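Who Reads the Noticeboard? A Report on Posters in Drirnthorpe Hall
Jacinto Serrano and Nayeli Villalobos
5 Jul 2022

The noticeboard outside our lecture room holds 43 posters, two of them advertising a band called Zulu that broke up last spring. We wanted to know if students read any of it. Our tutor called this "a manageable question," and we chose to take that as praise.

Through June we asked 100 students leaving the building to name one thing on the board. Just 24 could. Most of those named the pizza coupon, which had expired. Four described a poster for a chess club that we have never found, on that board or any other.

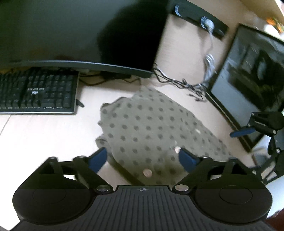
Our second test was a poster of our own. Nayeli designed it for Bretura, a lecture series we made up, with a speaker, a room and free sandwiches. We argued for most of an afternoon about type size — she wanted it big, I wanted it tasteful. The text was black on pale paper, and we had picked the shade badly, so from across the hall it vanished the way a light desk does when it's lit almost to white. A keyboard as black as the one in the photo would have stood out better than our heading did. We reprinted it on orange.

Seven people came for the sandwiches on the orange version. None had come for the pale one. We bought sandwiches for the seven, who stayed to complain about the Skomamico vending machine, and we added their remarks to Appendix B.

Our sample leaned heavily toward first-years, who still stop when spoken to. A later study should try the back stairs, where there is a smaller board with a lock on it and, as far as we can tell, no key.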